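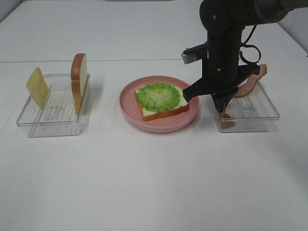

Cada cierto tiempo alguien me asegura que el robot doméstico ya está aquí, que solo falta abaratarlo. Llevo años oyéndolo. Por eso acepté pasar una tarde en Ekcombe, el taller compartido donde un grupo de aficionados monta un proyecto llamado Semple: un brazo de sobremesa que prepara sándwiches. De juguete, conviene decirlo pronto. El beicon es de imitación y nadie va a comérselo.

La tarea parece ridícula hasta que uno la ve. Rebanada, lechuga, beicon, queso, otra rebanada. Dos bandejas transparentes con los ingredientes y un plato rosa en medio. Mi sobrina lo haría sin dejar de mirar la tele. El equipo de Semple lleva desde mayo del año pasado con ello, y en su cuaderno constan 361 intentos, de los que 301 se dan por buenos. Pregunté qué significa «bueno». La respuesta duró bastante más de lo que yo esperaba.
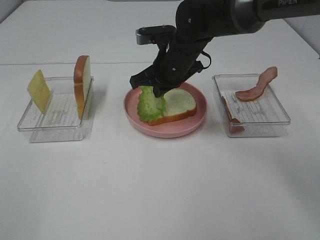 Con la lechuga, por ejemplo, hay discusión. Si la hoja cae torcida pero toca el pan, cuenta. Si asoma por un lado, también. Los dos dedos de la pinza la cogen por el borde, y soltarla en su sitio es otro asunto, porque la hoja se dobla y una pinza rígida entiende poco de dobleces. En el taller hablan de «tolerancia». Yo lo llamaría manga ancha, aunque reconozco que mis propios bocadillos no pasarían un control más severo.

Tampoco me convence la puesta en escena. El pan espera de canto, el queso inclinado, todo a mano y bien separado sobre una mesa blanca. En mi cocina el pan está dentro de una bolsa cerrada con un nudo, y el queso, pegado a la loncha siguiente.

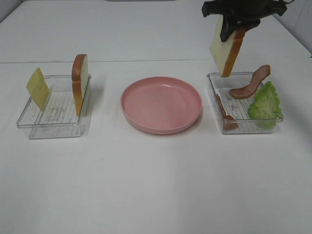

La pinza sostiene una rebanada junto a la bandeja del beicon y la lechuga, con el plato aún vacío.

El dinero es otra historia. Sin contar el brazo, el grupo ha gastado 441 euros en soportes, cables y un controlador de segunda mano comprado a Porkeck, una tienda de excedentes. El programa, que han bautizado Mullell, lo escribieron entre todos, y se nota: hay partes pulidas y otras que solo entiende quien las hizo. Cada vez que cambian algo repiten hasta 49 pruebas antes de fiarse.

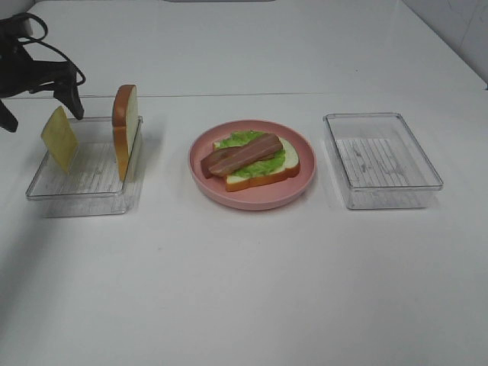 ¿Sirve para algo? Para comer, no. Para aprender, supongo que sí, y me parece un motivo respetable siempre que no se venda como otra cosa. Lo que me irrita son los vídeos acelerados que circulan por ahí, con música y sin un solo fallo. En Ekcombe, al menos, los fallos se apuntan, con una letra bastante mala.

Antes de irme pregunté por el pepinillo. Hubo un silencio, alguien dijo «en la próxima versión» y volvieron a colocar el pan en la bandeja.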